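The Workshop Rules of Drindurside

Article 4 of the Rules of the Drindurside Shared Workshop provides that any machine left on a member's bench overnight shall be logged by the member before the doors are locked. The entry for Fri 31 October was made by the undersigned and is set out more fully at the request of the membership.

The arm had been under construction since April. Its frame came from a Nurkcombe kit, purchased secondhand and missing its manual, and its motor boards were supplied by Sullodell at a price the undersigned still considers excessive. The purpose declared on the project form was "domestic assistance, kitchen." The undersigned's mother had made dumplings every week of her life until her hands stopped obeying her, and it was thought that a machine might at least be taught to lift the lid.

A tablecloth was brought from her apartment for the trials. The workshop's own bench mats were available and were declined. The controller was set to record each attempt, whether or not the lid moved, and to store a picture from the wrist camera with the entry.
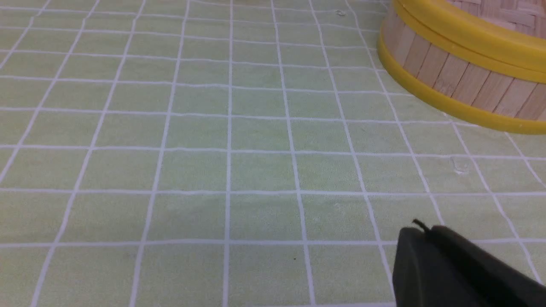

Wrist camera, attempt 477. Gripper to the lower right, steamer beyond it.

Attempt 477 was entered as a failure. The arm had been told to close on the lid and instead held its position for the full time allowed. The undersigned checked the wiring, found no fault, and entered the word "hesitation," which a later reader of the log struck out as unscientific. The objection is noted. The word has been restored.

At closing time the lights on the east side were turned off. The undersigned was filling in the Article 4 form when the motors started again. No command appears in the log. The arm lowered itself toward the cloth, very slowly, and drew its closed fingers along one of the white lines, then back again — the way a person smooths a table before guests sit down.

The undersigned had seen that motion before, at another table, and had never programmed it.

The Ó Briain method, which the workshop follows in all such cases, requires that an unexplained movement be reproduced before it is reported. A further 1000 attempts were therefore made through the winter. The lid was lifted in most of them. The other motion did not occur.

The form for that night remains open. Under "Condition of machine at lockup," the undersigned has written that the power was left on.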